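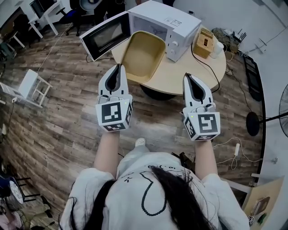

Placement of the microwave in the Brudham kitchen is still open, so I went back over the clearances before replying. Petrică's proposal keeps the unit on the pedestal table until the shelf is fitted. My concern is the door. It is hinged on the left, and with the casing set at an angle on the round top, the open door hangs out past the table edge, over the floor. Anyone coming by on that side meets it at hip height. Squaring the casing to the wall and moving it 8 cm to the right should bring most of the swing back over the table.

On Tuesday Fabian Holzer wrote:

> The shelf is 58 cm wide. Is that enough for the microwave with the door fully open, or do we need to leave a gap on the left? Also, does it have a keypad? The old one failed there twice.

Width is fine for the casing. Leave the left end of the shelf open, with no side panel, or the door will stop short of full travel. No keypad on the front that I can find: the panel on the right has two round knobs. Keep 3 cm free behind the casing for the plug.

Two items remain:

- Josphat to confirm the shelf brackets from Vass.
- Erick to check whether the socket shares a circuit with the kettle.

If the brackets are not in by September I would leave it on the table, squared up as above.

Paavo Juntunen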